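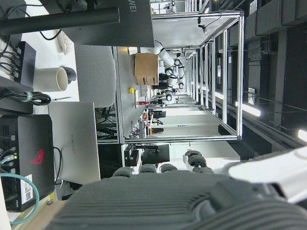
Subject: Re: [hands-list] Open day at Studora - worth the train fare?

On Monday a list member wrote:

> Has anybody been to one of the Studora open days? The invitation
> promises "a full programme of dexterous handling" which could mean
> anything. It's two changes and a bus from here, and the last one of
> these I went to was a slide show with a biscuit. Also, do they let
> you ask about prices?

I went to the July one, so I can save you some of the guesswork.

It's at their Gudton building, round the back, past a sign that points the other way. Doors at ten, robots at twenty to eleven. The welcome talk has 4 parts and you can safely miss the first 3. Coffee is at the far end and runs out early.

The demonstrations themselves are good, and I say that as someone who went along hoping to be rude about them. You get to stand fairly close and the people running the arms will talk to you like an adult, including about what breaks. Mostly fingers and cables, as you'd guess.
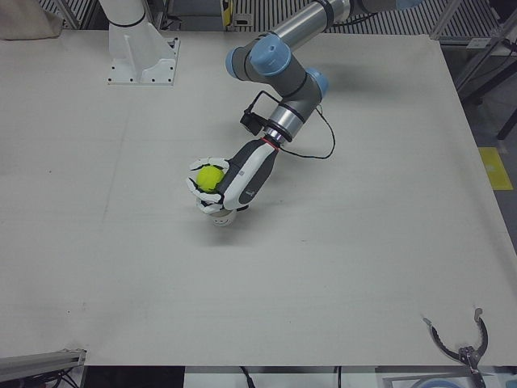
The tennis ball is the one to wait for. I know, every hand ever built has been shown with a tennis ball. But ask them how they choose where the thumb goes, and you'll get a proper answer and possibly a drawing on the back of your programme. I asked why they don't try it with an egg and was told, quite kindly, that they had.

The Manurung people had a table in the corridor with leaflets about their Mukon controller. One of the leaflets says it has done 3,086 grasps without a fault. I asked what happened on the next one and we had a short silence together.

On prices: yes, you can ask. You'll be told it depends. I pressed and got "under 4,000 for the fingers alone", currency not stated, wrist not included, and I wouldn't hold them to it.

Take a jumper, and sit near the aisle if you want the 5 o'clock bus, as the closing questions go on a bit. One chap had brought his in a folder.

I'd go again. No biscuits at all this time, so adjust your hopes.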